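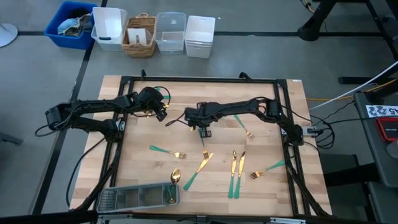
ついたてゲームの作り方と進め方(ことばの教室・家庭用)

ビルギット・リンデマン

ついたてゲームは、二人の間に仕切りを立てて、相手に見えない絵をことばだけで伝える活動です。ドイツ語で勉強したときは別の名前で呼んでいましたが、日本の同僚がみんな「ついたて」と言うので、私もそう書きます。準備は一度だけで、その後は何年も使えます。

対象は、二語文が出ている子どもから小学校の中学年くらいまでです。もっと大きい子どもには、最後に書いた変え方を試してください。

用意するもの
・A4の厚紙 2枚(ついたて用)
・A4の白い紙 2枚(背景用)
・絵カード 6種類を2枚ずつ
・布のテープ
・透明の封筒か、チャックつきの袋

作り方
1. 厚紙2枚を長いほうの辺で並べて、布のテープでつなぎます。テープは表と裏の両方に貼ってください。片方だけですと、立てたときに開きすぎて倒れます。
2. 白い紙に、同じ背景を2枚かきます。最初は横の線を1本だけ引いて、上を「空」、下を「地面」にします。私は以前、家や川や橋までかきましたが、子どもが背景の話ばかりして、カードの話になりませんでした。
3. 絵カードを選びます。名前をもう知っているものだけにします。このゲームで練習するのは名前ではなく、場所と様子のことばだからです。
4. 袋を二つ用意して、同じ6枚をそれぞれに入れます。袋の外に中身を書いておくと、片づけるときに早いです。

カードの絵は、私はクルメル(Cumel)という素材集から印刷しています。1,089点入っていますが、教室でよく出すのはその中の22点です。手でかいた絵でも、写真でも問題ありません。二人が同じ絵を持っていることが大切です。

進め方
まず、ついたてを立てないで一回やってください。大人が「犬を、空に置きます」と言いながら置き、子どもも自分の紙に同じように置きます。変な場所のほうが、子どもはよく聞いてくれます。

意味がわかったら、ついたてを立てます。最初に話す役は大人です。一つ置いたら少し待ち、子どもが置いた音を聞いてから次に進みます。全部置いたら、「せーの」でついたてを取って、二枚を見比べます。

次に役を交代します。ここで多くの子どもは「これ、ここ」と言います。すぐに直さないで、「どれかな。見えないから教えて」と返してください。それでも難しいときは、二つから選べるように「上ですか、下ですか」と聞きます。答えが出たら、大人が「上ですね。犬は上」と短い文にして返します。もう一度言わせる必要はありません。

ちがう場所になったとき
見比べて場所がちがっていても、「まちがい」ということばは使わないようにしています。私は「ちがう絵ができたね。どこがちがう?」と聞きます。聞く側の子どもがわからないまま置いたのなら、次の回で「もう一回言って」と頼む練習を入れます。小さい紙に「もういっかい」と書いて手元に置き、指でさすだけでもよいことにすると、話すのが苦手な子どもも参加できます。

難しさの変え方
・やさしくする:カードを2枚に減らす。背景を1色の紙に変える。
・少し難しくする:「となり」「間」「いちばん右」を入れる。「右」と「左」は、必ず同じ向きに並んで座ってから始めてください。向かい合うと逆になって、大人も困ります。
・もっと難しくする:同じ絵で色だけちがうカードを入れ、「赤い帽子の人」のように説明してもらう。
・小学校高学年:カードを使わないで、白い紙に図形をかく指示を出し合う。

三人以上のグループでは、話す人を一人、聞く人を二人にします。同僚のアブレヘト・イメルさんは、聞く人に「質問は一人一回」という決まりをつけています。私の教室では質問が少ない子どもが多いので、この決まりは使っていません。どちらがよいかは、グループを見て決めてください。

記録のとり方
毎回細かく書くと続きません。私は日にちと、子どもが自分から使った場所のことばだけを書きます。たとえば「上、下、となり(手助けあり)」のようにします。1月に始めた子どもの記録を夏に見ると、家の人への説明にもそのまま使えます。

家でするとき
時間は5分で十分です。夕食の前など、毎日だいたい同じ時間にすると始めやすいようです。ついたてがなければ、大きい絵本を開いて立ててください。きょうだいが入りたいと言ったら、ついたてを取る係を頼むと喜ばれます。

片づけは、袋の外に書いたカードの名前を読みながら、子どもといっしょに入れます。足りないカードがあったときは、次に使う前に2枚とも作り直してください。1枚だけ新しくすると、紙の色で見分ける子どもがいます。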